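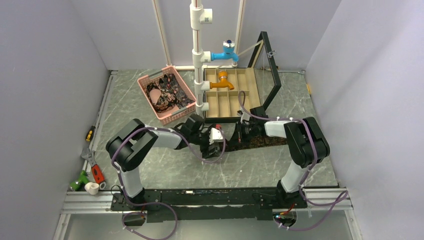
From: Toon Leemans
To: cell-upkeep list
Subject: Re: purple cable keeps pulling tight on the left arm

Hi Iddrisu, hi all,

Sorry for the slow answer, I was away most of February and came back to a heap of mail. Your message first, so people can see what I'm on about:

> On the pair of arms at Jerdale the left one has started stopping
> with a lost connection to the gripper, always when it reaches
> across to the middle of the table. The right one never does it.
> I've swapped the cable once already (from the Royer batch) and it
> was fine until the next morning. Solène thinks it's the plug on
> the gripper, I think it's the cable being too short somewhere.
> Has anyone had this? And how much slack do you all leave?
>
> Iddrisu Ackah

Oh yes, I've had this, and I think you and Solène are both a bit right! On ours it was the plug giving up, but it gave up because the cable was tugging at it all day long. New cable, same ties, same tug, and off you go again.

Have a look at how ours is dressed now. The purple cable goes over the top of the elbow, along the forearm, and then hangs in a proper loop round the gripper before it goes in. I know it looks untidy. Régis hated it and kept tying it up neatly, which is how we lost two plugs before I asked him to stop. The loop has to be floppy enough that the wrist can turn all the way in both directions without the cable going straight. On our left arm I leave 165 mm between the last tie and the plug. I tried 150 first and it was nearly enough, but I could still feel it pull when the wrist was right round.

The other end matters too. We let it come down beside the lower link and make a big lazy loop over the front panel, so the elbow has something to draw on when the arm stretches to the middle. If yours is tied hard against the base, that would fit with it only stopping on the long reach.

What I'd do, in this order:

Power off, and hold the arm up before you do it (ask me about the dent in our old tabletop some time).

Cut every tie between the elbow and the gripper. Don't try to save them.

Move the arm by hand to its longest reach, turn the wrist to one end and then the other, and see where the cable wants to lie. Then tie it there. Ties snug but not biting, you should be able to slide the cable through with a finger.

Fold it right back to its shortest as well and check the loop doesn't get nipped in the elbow. I forgot this once.

Then swap the plug end, even if it looks all right.

After that I run 26 slow passes with nothing in the gripper, out to the middle and back, and keep a hand near the stop. If it gets through those I let it have some cloth. Strips of fabric are good for this, you get lots of small wrist turns and nothing breaks if it drops them.

One more thing while you're down there: tighten the bolts on the black mounting plates. Our left one had worked slightly loose on the front beam, and I'd been blaming the cable for a wobble that was coming from the base. I do them every 3 weeks now.

Ysaline asked off-list if the softer cable from Brosum is worth the money. I've only had a short piece to play with. It bends nicely but it's fatter, and it wouldn't sit in the ties we have, so I've gone back to the ordinary one for now. If someone at Primora has run it for longer please say so, I'd like to know how it holds up at the elbow.

Iddrisu, could you send the length you've got between the last tie and the plug, measured with the arm stretched out? And which way the wrist is turned when it stops, if you can catch it.

Cheers,
Toon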